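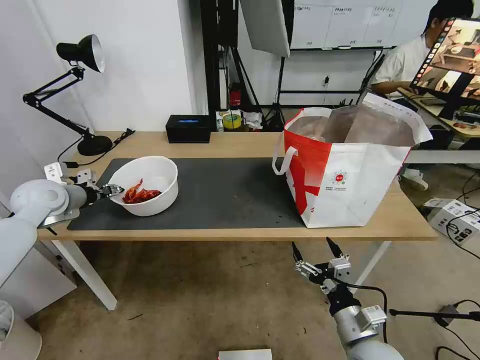 Crayfish in a white bowl and a red and white tote bag on the packing table at Wellham.

Casual Packing Assistants – Seafood and Produce Orders
Posted Jan 12, 2022

Wellham invites applications for eight casual positions at its Purkport premises. Successful applicants will portion crayfish, sort vegetables and pack customer orders into carry bags, keeping each work table tidy and well organised.
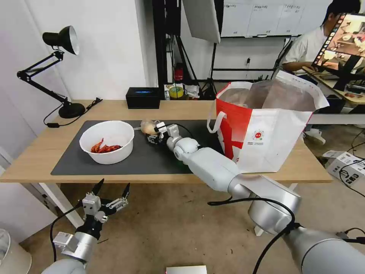
Shifts total 22 hours per week. Training in food handling is provided and previous experience is not essential. Applicants with a shellfish allergy should contact us before applying.

Written applications, quoting reference 918, should be addressed to Tamara Dinu, Staffing Office, Wellham, Purkport.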